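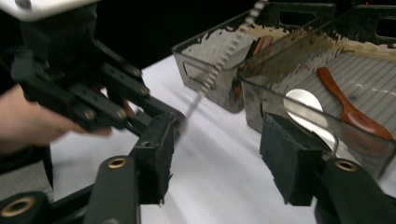

Cable management at the workbench is treated in this unit as a fastening problem first and a storage problem second. A tie that cannot be found in the right length gets replaced by one that is too long, and the excess is left in the bundle. Small stock is therefore kept beside the work, in open plastic trays on a light surface. A thin white strip with a toothed edge, like the one running in front of the tray, is easy to lose against a white surface, so white stock stays in the tray until it is needed.

Unit 11. Sorting and fitting ties
Instructor: Wanda Okafor

Terms. The head is the locking end. The tail is the free end. The teeth engage the pawl inside the head and let the tail travel in one direction only.

Sorting. Group by length, then by width, then by color. Lay ties parallel with all heads at the same end. Mixed bundles go back to the Dovero bin for resorting.

Fitting. Pass the tail around the bundle with the teeth facing inward. Pull until the cables stop shifting – no further. Cut the tail flush with the head. A projecting stub scratches hands and snags sleeves.

Spacing. On the practice board, place the first tie 16 mm from the connector and the next 92 mm after it. Branches get a tie on each side of the split.

Reading for next session: Kapoor handout, section 4, on reusable ties and hook-and-loop straps. Bring side cutters.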